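Category: Datasets / Household / Sorting and tidying

# Trokau Desk Tidy - README

Hi! I put Trokau together after the Cendalis set, where every surface was plain gray and I got sick of looking at it by the second week. So this one has wallpaper. Lots of it. It covers small desk stuff going into the tray it belongs in, mostly computer mice.

## What's in it

There are 1129 clips in the full download, and 837 of them made it into the cleaned split (use that one unless you like surprises). The mice are sorted by color, pink with pink and black with black, and the two trays are different colors as well, so you can refer to them by name in your labels without saying left and right all day.

The plant, the wire basket and the other odds and ends are set dressing. Please don't label them as targets! I did that in the Mamville draft and spent most of February undoing it.
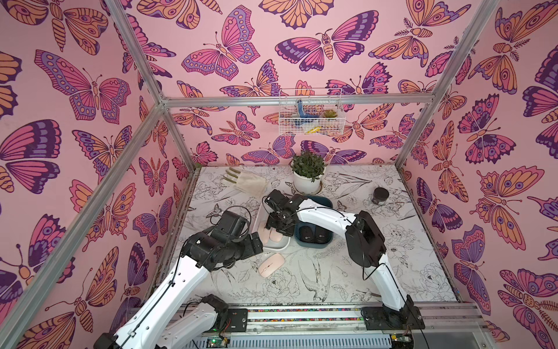
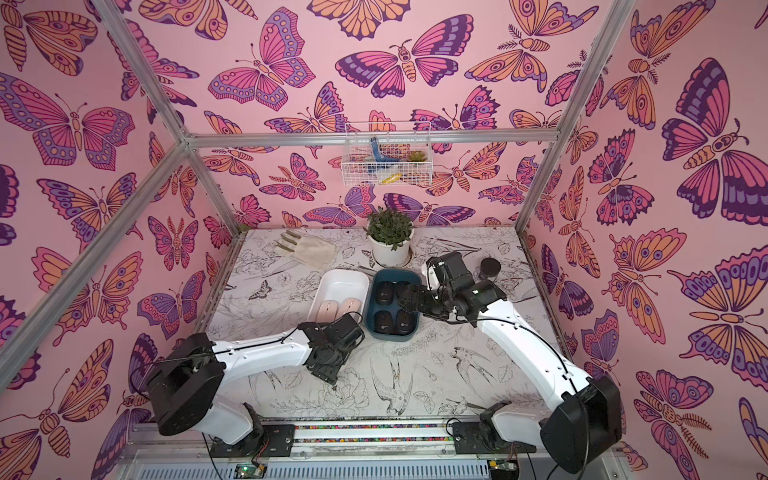
## Labels

Each clip gets one short sentence in everyday English, like "put the pink mouse in the white tray". I wrote them all myself, so they sound like me, and I go back and forth between "put" and "place" for no good reason. If you need one verb, do a find and replace - nothing else depends on the wording.

A clip counts as done when every mouse is inside a tray and nothing is hanging over a rim. Crooked is fine. Upside down is fine too, but it gets the `flipped` tag, and there are 23 of those.

## Known annoyances

- Black line art on a white tabletop is busy, and outline detectors love to find birds in it.
- Pink mice plus pink wallpaper. I knew what I was doing and I'd do it again, but color thresholds alone will let you down.
- 30 clips have a typo in the tray name ("tael"). Fixed in the cleaned split, still there in the full one.

## Using it

Unzip everything into one folder and keep the names as they are, or the Briem loader gets confused. Free for any use, and a mention of Trokau would be lovely. Next up I want to add cables, once I work out what "tidy" means for a cable.

Last updated: June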